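# Ensaio de empilhamento de cubos

O **ensaio de empilhamento de cubos** é um procedimento usado em robótica para comparar garras, braços, câmeras e controladores em tarefas de pegar e colocar. Consiste em apanhar um cubo colorido sobre uma mesa, pousá-lo sobre outro e abrir a garra sem derrubar o conjunto. É um ensaio barato e fácil de repetir, e por isso costuma vir antes de tarefas com peças reais.

## Origem e denominação

Não há uma norma única para o ensaio. Em português circulam também os nomes «teste dos cubos» e «prova de empilhamento». A variante descrita neste artigo é conhecida como protocolo Britero, nome da bancada em que foi redigida por Syahrul Hutapea e Herman Wuisan. A primeira versão tratava apenas de garras de dois dedos. A revisão de abril acrescentou a comparação entre câmeras e uma seção sobre controladores.

## Montagem

A bancada é uma mesa clara e lisa, encostada a uma parede sem marcas. O fundo uniforme simplifica a separação das cores e deixa visíveis os erros de posição. Os cubos são de cor única, sem letras nem números.

O protocolo prevê dois tipos de câmera:

- **Câmera fixa**, montada ao lado ou acima da área de trabalho. Mostra o braço, a pilha e a distância entre os cubos.
- **Câmera de punho**, que acompanha a garra. Mostra de perto a peça e as pontas dos dedos, mas perde de vista o que fica atrás do objeto agarrado.

A diferença é mais sensível na aproximação final. Com um cubo entre os dedos, a câmera de punho pode ter o cubo de destino quase todo encoberto, e o controlador passa a depender da última posição conhecida ou da câmera fixa.
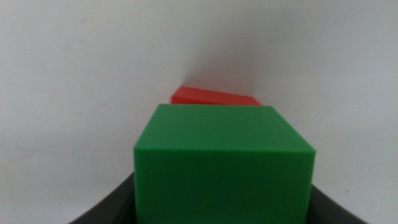
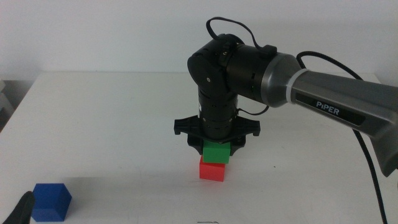
Braço com a inscrição «PiPER», com o cubo verde na garra e o vermelho logo abaixo. 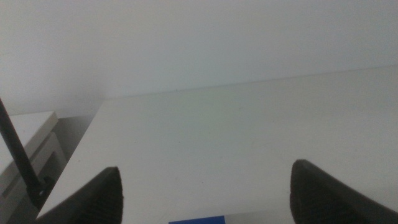 ## Procedimento

1. O braço parte de uma posição de repouso, com a garra aberta.
2. O cubo a transportar e o cubo de base são colocados em posições sorteadas.
3. O controlador recebe o comando de início e não pode ser corrigido pelo operador.
4. A garra fecha sobre duas faces opostas do cubo, levanta-o e leva-o até a base.
5. Os dedos abrem e o braço recua na vertical.
6. A tentativa é válida se a pilha continuar de pé após o recuo.

Uma série completa tem 146 tentativas por combinação de garra, câmera e controlador. As posições sorteadas são gravadas e repetidas na mesma ordem para todas as combinações – sem isso, a comparação perde o sentido. Um terceiro cubo pode permanecer na mesa como distrator, e nesse caso deve constar da ficha da série.

## Critérios de comparação

### Garras

Registram-se o deslocamento do cubo no fechamento, a rotação durante o transporte e o arrasto na abertura. Dedos de superfície lisa tendem a deixar a peça girar quando o contato ocorre fora do centro. Dedos com ranhuras seguram melhor, mas podem puxar o cubo ao abrir. O desgaste das pontas influencia o resultado: a garra Mavura, tomada como referência no protocolo, tem as pontas substituídas a cada 3.000 fechamentos.

### Câmeras

Avaliam-se o foco a curta distância, a estabilidade das cores e o atraso da imagem. Na câmera de punho, os próprios dedos ocupam parte do campo de visão. Se a montagem for alterada entre duas séries, a calibração deve ser refeita e a série anterior não pode ser continuada.

### Controladores

A comparação publicada por Hutapea e Wuisan incluiu dois controladores, Irach e Grajales. O primeiro planeja a trajetória inteira antes do movimento, enquanto o segundo a corrige a cada nova imagem. Com a mesma garra e a mesma câmera, o Irach teve 23 tentativas inválidas na série e o Grajales, 66. Os autores atribuíram a maior parte das falhas do segundo à oclusão do cubo de base nos centímetros finais da descida. O ensaio com as duas câmeras combinadas ficou fora dessa comparação.

## Limitações

O cubo é uma peça favorável a garras de dedos paralelos, e um bom resultado não garante desempenho com objetos moles, cilíndricos ou muito finos. O ensaio também não mede a força aplicada, a menos que se acrescente um sensor. A iluminação difusa usada na bancada evita reflexos e sombras duras, condição rara em linhas de produção.

## Ver também

- Garra robótica
- Calibração mão-olho
- Manipulação robótica
- Controle visual servo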